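Folding by Hand, Folding by Gripper

I fold clothes for a living, and for the past few months part of my job has been folding them with a tool in my hand.

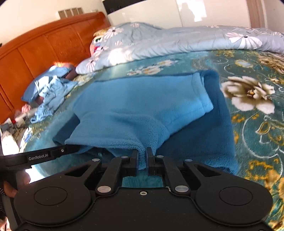 4 min read

I work for Cerero, a home laundry and housekeeping service in Lutdale. We go to people's houses, make beds, fold what needs folding and put it away. I have been doing it for six years. In August the company started a second line of work, where some of us do the same jobs while holding a gripper, and the recordings go toward teaching machines to do them.

The gripper has two narrow fingers. You close them on the edge of a garment, lift, carry it over and let go. Fleece is easy to grab and hard to lay flat. The corner you are holding goes where you want it and the rest slides off in its own direction, so the fold comes out as a point and you have to go back for it. With my hands I would smooth it with a palm and be done. The tool has no palm.

My first week I was slow and my wrist hurt. I held it too tight. One of the women who trained with me told me to let my elbow do the moving, and that helped more than the handout did.

What has changed at work so far is mostly the schedule. We used to be paid by the house. Gripper shifts are paid by the hour, and a shift is 200 folds or until 9 at night, whichever comes first. The people who sign up for them like the steady money. The people who don't sign up get more of the regular houses, and those have the tips. There was some bad feeling over that in the break room on Zirthorpe Road, and it was partly fixed when the office started rotating the list.

The other change is how we talk about the job. I never used to think about how I pick up a sleeve. Now we argue over it. Do you go for the cuff or the seam? Do you fold on top of the blanket that is already on the bed, or clear a space first? I clear a space if I can - in a real bedroom you often can't, and the people who review our work want it the way people live.

Everybody asks if I am training my replacement. I asked too, at the staff meeting. The answer was that Bozsik, the project on the office side, is years from going into a customer's home. I wrote down "years" and noticed there was no number in front of it. I would like one. I would also like to know what happens to the hourly shifts when they have enough folds, and so far I have not gotten an answer to that either.

For now I have four gripper shifts on next month's list, and I am keeping my two regular houses.

Filed under: Work, Automation

Last updated: August

Recent posts
Fitted sheets, again
What I keep in the car
Getting paid by the house vs. by the hour
Wrist stretches that helped me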